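4 Aufgabe vorführen (Teach-in)

Gilt für Handführung und Fernführung. Kapitel 3 (Nullpunkt, Greiferabgleich) muss durch sein, sonst stimmen die Höhen nicht. Station Plallholm, Steuerung Drerkard, Ablage der Aufnahmen im Projektordner Fanov.

4.1 Vor dem Start

1. Not-Halt prüfen. Drücken, lösen, quittieren. Bei jeder Schicht, auch wenn der Kollege es gerade erst gemacht hat.
2. Tisch abräumen. Auf der Platte bleibt nur, was zur Aufgabe gehört.
3. Kabel am Handgelenk von Hand durchziehen. Muss in jeder Stellung Spiel haben - besonders bei Drehung von Achse 6.
4. Linse der Handkamera abwischen, trockenes Tuch. Kein Alkohol.
5. Licht an. Rollo so lassen wie es ist, nicht zwischen zwei Aufnahmen verstellen.
6. Drerkard starten, Profil "Vorführen" laden. Geschwindigkeit steht dann auf 80 mm/s. Nicht hochdrehen.

Kontrolle Handkamera: Livebild öffnen und den Arm einmal langsam über den Arbeitsbereich schwenken. Auf der Wand liegen dabei die Schatten vom Arm, die wandern mit. Normal. Geprüft wird nur, ob das Bild ruckelt oder stehenbleibt.

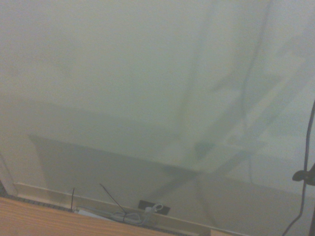

7. Ruckelt das Bild: Stecker der Kamera am Rechner ab, kurz warten, wieder an. Hilft das nicht, Fehler 123 im Protokoll suchen und melden. Nicht weiter aufnehmen.
8. Zeitstempel der beiden Kameras vergleichen. Abweichung über 2 Bilder - neu synchronisieren (Menü Kameras > Abgleich).

VORSICHT: Während der Fernführung keine Hand über dem Tisch. Der Arm folgt dem Führungsgriff sofort, auch wenn jemand den Griff nur ablegt. Griff immer erst sperren, dann loslassen.

4.2 Handführung

1. Freigabetaste am Handgelenk halten. Arm wird weich.
2. Arm am Gehäuse führen, nie an den Fingern. Finger verbiegen sich und der Abgleich ist hin.
3. Punkt anfahren, kurz stehen bleiben, Taste "Punkt" drücken.
4. Wiederholen bis Aufgabe komplett.
5. Freigabetaste los. Arm hält die Position.

Hinweis: Handführung nur für grobe Wege. Greifen und Absetzen bitte per Fernführung, sonst ist die Hand des Bedieners dauernd im Bild und die Aufnahme taugt nichts.

4.3 Fernführung, Aufgabe "Karton anheben und absetzen"

1. Karton auf den Tisch stellen, Breitseite zur festen Kamera. Lage jedesmal ein bischen ändern, sonst lernt das System nur die eine Stelle.
2. Führungsgriff entsperren. Arm in Startstellung über den Tisch.
3. Aufnahme starten (Fußtaster links).
4. Greifer öffnen, von oben an den Karton heranfahren. Langsam. Finger links und rechts an der Oberkante ansetzen.
5. Schließen bis Widerstand kommt. Nicht nachdrücken, Karton knickt.
6. Senkrecht anheben, knapp über die Platte reicht. Halten. Pendelt der Karton - warten, bis er ruhig hängt, erst dann verfahren. 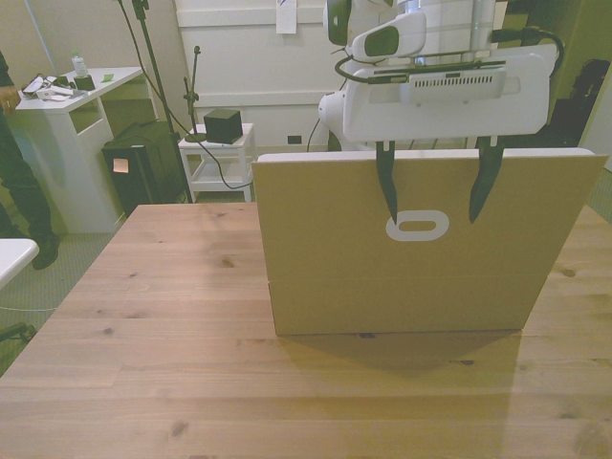 Letzte Änderung dieser Seite: März, L. Vidal

7. Seitlich versetzen. Kein Ruck, keine Korrektur im letzten Moment. Lieber abbrechen.
8. Absenken bis Unterkante aufliegt, dann öffnen, dann erst hochfahren. Reihenfolge einhalten!
9. Zurück in Startstellung, Aufnahme stoppen (Fußtaster rechts).
10. Griff sperren.

Zweite Person bleibt beim Vorführen neben dem Tisch, nicht davor. Wer umbauen will, sagt Bescheid und wartet auf "gesperrt".

4.4 Bewerten und ablegen

Nach jedem Durchgang fragt Drerkard: Behalten / Verwerfen / Später. "Später" bitte nicht benutzen, die sammeln sich bloß.

Verwerfen bei:
- Karton gerutscht oder gefallen
- Greifer hat zweimal angesetzt
- Bediener im Greifbereich
- Bild einer Kamera ausgefallen, auch kurz

Leicht schiefes Absetzen ist ok, behalten. Langsame Durchgänge auch.

Ein Satz hat 97 brauchbare Durchgänge. Darunter nimmt das Training ihn nicht an und meldet nur "Satz unvollständig", ohne zu sagen was fehlt. Also mitzählen lassen (Anzeige unten rechts in Drerkard).

Dateiname: Aufgabe_Kürzel_laufende Nummer. Keine Umlaute, keine Leerzeichen. Übertragung auf den Server läuft dienstags, bis dahin nichts im Ordner Fanov verschieben oder umbennen.

4.5 Störungen kurz

Arm folgt nicht: Griff noch gesperrt, oder Freigabe fehlt. Beides prüfen, dann Drerkard neu starten.
Arm folgt verzögert: andere Programme auf dem Rechner zu.
Greifer schließt nur halb: Greiferabgleich wiederholen, siehe 3.4.
Schutzhalt beim Anheben: Last falsch eingetragen. Wert für Karton leer wählen.
Schutzhalt ohne Grund: nicht dreimal quittieren und weiter, sondern Pasichnyk anrufen.

Weiter mit Kapitel 5, Abspielen und Prüfen. Erster Lauf immer ohne Karton.

Kontakt | Impressum | © Plallholm | Nach oben
Kommentare (2) · Seite teilen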